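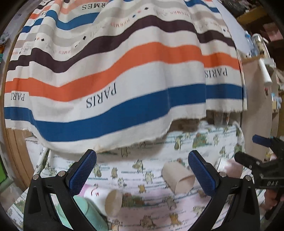
A striped cloth with a frayed hem, and two gripper fingers with blue pads.

Can a machine do the small chores yet? Household tips, November 2020

Readers of this page write to me that they wait for the robot which will tidy the kitchen. I worked 11 years in a repair shop in Kendero, and I have watched many machines try simple work. My answer today is: a few chores yes, most chores not yet. I put below what I know, with some tips that help also the human hand.

Cloth. This is the most difficult material. A box has always the same shape, but a curtain has a new shape each time you touch it. A frayed edge makes it worse, as a loose thread can catch on a finger or a screw. If you have such a hem, fold it two times and sew it, or put iron-on tape. It takes 20 minutes and it will help you also when you wash it.

Patterned tablecloths. For our eyes the small animals are nice. For a camera they can be confusing, and it may not find where the cup ends and the print begins. When the people at Taron tested their kitchen arm in September, they put a plain grey cloth first, and only later the printed one. With the plain cloth it lifted 78 cups from a hundred. With the printed cloth it was much less, and they did not want to tell me the number.

Cups and mugs. A cup that stands is easy. A cup on its side can roll, and the handle can point anywhere. I would not give a machine my good porcelain. The same rule is good for children who learn to clear a table: begin with plastic, then the thick mugs, and the thin glasses last. 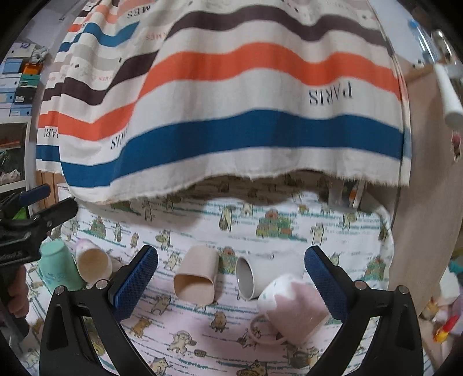 Ondieki does not agree with me about the mugs, and wrote that speed is the wrong thing to judge. If a machine needs 16 minutes to clear one table but breaks nothing, it can work while the family sleeps, and then it is already useful.

I accept this partly. In the night it is fine, but somebody must still put the things right when the machine stops in the middle.

Jobs in the workshop. Here I am more hopeful. Sorting screws of one size, moving parts from one tray to another, holding a piece while you glue: these can be done today, if the parts come always in the same place. The shop in Kandetti marks the place of each tray with paint on the bench. Do this also at home, and you will find your tools faster.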